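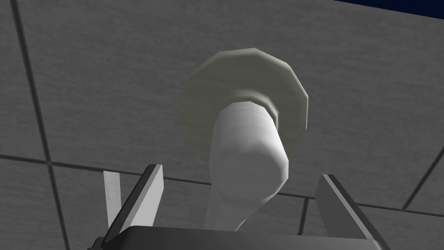 Pernen这次推出的到底是什么？
是一套夹爪操作的仿真训练包，名叫Pranus，装在普通工作站上就能跑，面向做开门、拧把手、拉抽屉这类任务的小团队。

资讯 > 机器人 > 仿真工具

Pranus五月开放试用，我们编辑部第一时间装上了，连着玩了两个晚上，越玩越上头！安装包里带38个任务、708套房间材质，墙面、地面、瓷砖可以随意搭配，换一套只要点一下。原本打算只看看门把手任务，结果一路试到凌晨（咖啡都忘了喝）。

负责试用的Jui-lin Wu最喜欢的是它的腕部视角。她说，以前用Tamayo那套老工具，调一次相机位置就得重启，现在拖着滑块就能看到变化，两根手指和目标的相对位置一目了然，写接近动作的时候心里踏实多了。

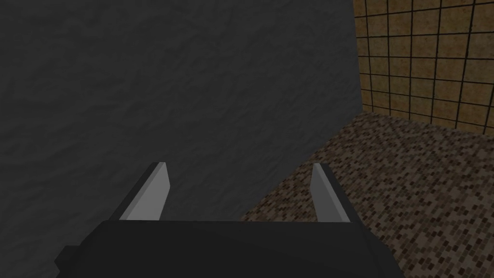
材质随机化是Pranus最值得说的一项。同一个任务可以在不同的房间里反复跑，策略就不容易只认一种背景。深灰色的斑驳墙面、带深色缝的黄褐色方砖、细碎斑点的地面，能这样凑在同一个房间里，夹爪张着对着墙，光线又偏暗，对视觉模型来说是很好的磨炼。Jui-lin Wu用默认设置排了400个回合，中途没有报错，日志也写得清清楚楚，连每次张合的指令都能单独导出来，真的很省心。

小毛病也有：中文文档目前只翻了2章，夹爪外壳的几何也还比较简单，想做精细接触的朋友可能要自己换模型。Pernen表示，下一版会加入Drirnier格式的模型导入，试用期内的工程文件可以直接沿用。

联系编辑部 | 版权所有，转载请注明出处 | 返回顶部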